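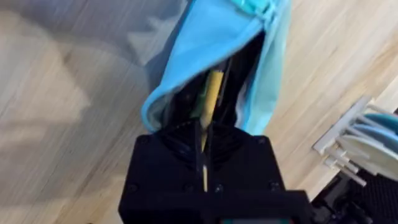

Minutes, Hisomley Pipe and Cigar Writers' Circle, 6 October 2018. Yara Tannous in the chair. The first item was the gift for people who renew their dues. One proposal is a plain light blue fabric item, the same shade as our old masthead. Several members doubted that anyone renews for a gift.

1. Review samples. Predura has offered 60 cigars for blind review. Yara asked who picks the reviewers. The answer was Predura, which did not go over well. Agreed to accept only if we pick them ourselves and print the scores as given, low ones too.

2. Ambaye tasting night. The shop wants its name in the headline of our write-up. Refused, 7 to 2. The two in favor asked to have it noted that the shop is paying for the room. So noted. 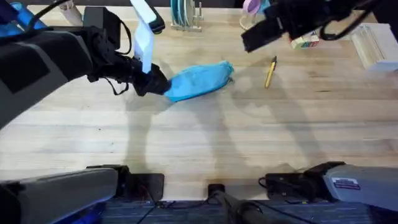 3. Online readership. The report claims 65 percent of readers finish every review. No one could say how this was measured -- the chair asked for the source by December and does not expect to get it.
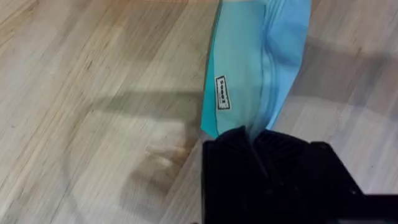
4. Cerkham trip. The factory will cover hotels but not flights. Members felt that any story from the trip should say so in its first paragraph. There was a short side discussion of what to carry samples home in. A soft blue fabric pouch was suggested, and it was pointed out that soft fabric does nothing for a wrapper leaf in a suitcase. Left open.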